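Making the Bed, Again
Maribel Londoño collects bedroom chores for a machine that has never slept

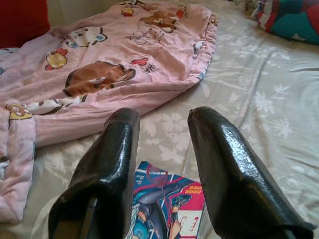
The job title on Maribel Londoño's contract is demonstration lead, and she would like it known that she did not pick it. "My mother thinks I sell vacuum cleaners," she says. "I've stopped correcting her. It's closer than anything I've come up with."

What she does for Kiltero is tidy bedrooms, by way of a robot, over and over, so that a learning system can be shown how it's done. Each attempt is saved as an episode. A good day is 68 of them. A bad day is a fitted sheet.

"People imagine the hard part is the robot," she says. "The hard part is being messy on purpose. You drop a comforter and it looks dropped by someone who went to design school. So you do it again, angrier."

Her colleague Chathurika Gazi goes through the episodes afterward and decides which ones stay. She has a reputation for being strict, and she doesn't fight it. In May she threw out 31 in one sitting, all of them Londoño's, all for the same hesitation before closing the gripper.

"She was thinking," Gazi says. "You could see her thinking. I don't want the model to learn to stand over a pillow and have doubts."

Londoño's defense is that she did have doubts. The two have worked together long enough that this passes for a settled argument.

They disagree about failures, too. Gazi keeps a few on purpose — a missed grab, followed by a decent recovery — and labels them separately. Londoño finds it hard to watch her own fumbles filed under useful. "There's a folder of me losing to a magazine," she says. "It's a thin magazine, on a flat bed. Try getting under one with two stiff fingers and then come talk to me."

I did try, for 12 minutes, and I have no further questions about magazines.

Patterned bedding is a favorite of both women. Plain sheets are easy on everybody, Gazi says, and homes are not full of plain sheets. She wants cartoons, flowers, ruffles, whatever a family would really buy. Londoño does the shopping and has developed opinions about thread count that she can't use anywhere else.

I asked when the robot would be able to do the room without her. Gazi said it depended on the room. Londoño said she'd settle for one pillow, put down the right way up, and went back in to mess up the bed.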